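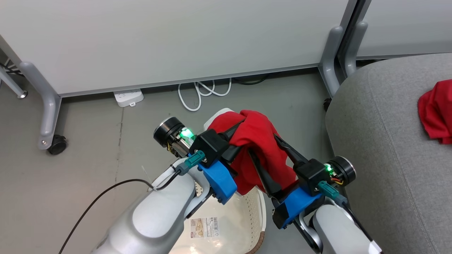
4. Putting up the Podon shelf with Fastach strips

The Fastach packet says the strips hold on "any wall." Treat that as advertising. They hold on some walls, for a while, if you prepare them.

1. Wipe the wall with rubbing alcohol. Skip the "quick-clean" cloth in the Wuneo kit – it left a film on every surface we tried.

2. Leave the wall alone for 5 minutes.

3. Peel the first liner and press the strip to the shelf back.

4. Peel the second liner, set the shelf against the wall and press hard. The packet asks for a light touch. We don't believe it. 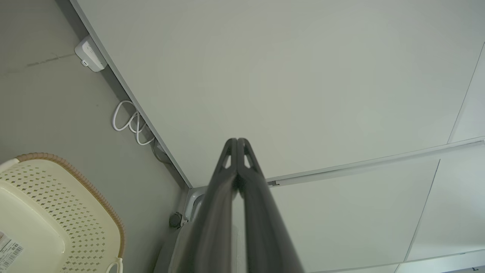

Plain, smooth surface.

5. Wait overnight before loading.

Note: Textured paint and wallpaper are a poor bet. The Krishnan primer is sold as the cure for both, and we saw no difference with it.

CAUTION: The rated load is up to 800 grams per strip. Plan on half of that, and keep glass off the shelf.

CAUTION: "Removes cleanly" is a hope. Pull the tab straight down, slowly, and have touch-up paint ready.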